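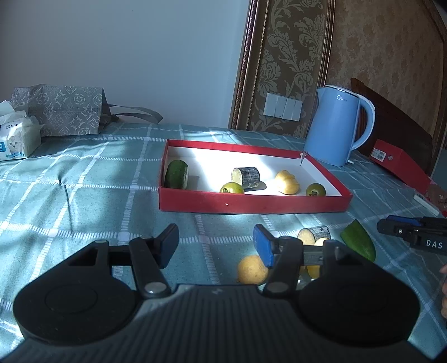

Figure 4. Cut cucurbit section and whole yellow potato on a tablecloth.

4.2 Part-used vegetables in the household record

The kitchen diaries returned from Coderen and Flarnell contain 1751 usable entries for fresh vegetables. An entry was treated as usable if it gave the item, its state on the day of recording and the place where it was kept. Entries that gave only a meal name ("soup", "stew for two") were passed to the cooked food analysis in Section 5 and play no part in what follows.

Fresh vegetables were first divided into whole and part-used items. The division follows the coding rules of Jasińska, with one change. In the original rules, any item that had been trimmed was coded as part-used, so that a leek without its roots fell into the same class as half a leek. We moved trimmed items to the whole class unless the edible portion had been cut. Figure 4 shows the two classes side by side: the cucurbit section is part-used, and the round potato is whole. Marrows, courgettes and edible gourds were entered under a single heading, as the diarists used the names loosely and the same vegetable often changed name between one entry and the next.

Part-used items were then followed forward through the diary until they were eaten, discarded or lost from the record. Loss from the record was more common than we had planned for. A diarist who wrote "half a marrow, larder" in the evening might write nothing further on the subject, and the next mention of marrow might refer to a new one. Where the later entry gave no sign of which item was meant, the earlier item was closed as lost and a new one opened. This rule probably overstates the number of separate items and understates the time for which each was kept. The alternative, joining all entries of the same name, would have produced a few items of very long life and was rejected after a trial on the Flarnell diaries.

Potatoes behaved differently from the rest of the record. They were seldom stored after cutting. When more had been peeled than was needed, the surplus was usually cooked with the others and appears in the diaries as a cooked leftover. The whole potato therefore stands in the record as an item that is either untouched or finished, with little between. Large cucurbits lie at the other end. Few households could use a full marrow at one meal, and the cut piece was kept, returned to, cut again and kept once more. The number of times an item was returned to was recorded as its visit count, and the interval between visits as its rest period.

Weight was the least reliable of the recorded quantities. Households were given a spring balance marked in steps of 10 g, and were asked to weigh part-used items before putting them away. Many entries instead show rounded values, with a heavy cluster at 500 g that cannot be explained by the size of the vegetables. The cluster is strongest in the late evening entries, which suggests that weights were filled in from memory. We have kept these values for the purpose of classing items as small or large, where the error matters little, but have left them out of all estimates of moisture loss. Estimates of that kind rest on the weighed series from the Dönmez store, described in Section 3, where the same person weighed each item at the same hour.

The storage place was coded at four levels: refrigerator, larder or unheated cupboard, worktop or table, and other. The last level took in porches, cellars and, in one Coderen household, a disused bread oven. For part-used items the refrigerator and the larder account for most entries in both towns, but the balance between them differs. Coderen households favoured the larder, including those that owned a large refrigerator. The houses there are older and the larders tend to face north. Flarnell has a greater share of flats without any cold cupboard, and the worktop is correspondingly more frequent in its diaries. No attempt was made to separate the effect of the building from that of habit, and the sample would not support it.

Covering of the cut face was recorded as present or absent. A third code, for items placed cut side down on a plate, was added after the first month of diaries had been read. Entries from before the change were recoded where the diarist's wording allowed. The recoding was done by one reader and checked by a second. Disagreement was confined to phrases such as "left on its plate", in which the position of the cut face is not stated. These were returned to the absent class.

The reasons given for discarding an item were entered as free text and grouped afterwards. Drying or darkening of the cut face was the reason most often given for cucurbits, followed by softening. Mould was mentioned less than expected. Several diarists cut away the affected slice and kept the remainder, an action which the original coding sheet had no means of recording. It was entered as a visit with partial discard. The effect is to raise the visit count for large items in careful households, and the comparison of visit counts between households in Table 6 should be read with that in mind.

Two limits of the record apply to the whole section. The first is the season. The diaries were begun in June, when stored potatoes were giving way to new ones and cucurbits were plentiful, and a winter record would contain a different mixture of items. The second is the Drako supplement. Diaries from Drako were kept on an earlier form that did not ask for the storage place, and they have been used only for the discard reasons. Their inclusion does not alter the order of the reasons for any vegetable group, although it does increase the share of entries in which no reason is given. The Drako entries are held outside the total stated at the head of this section and are marked separately in the tables.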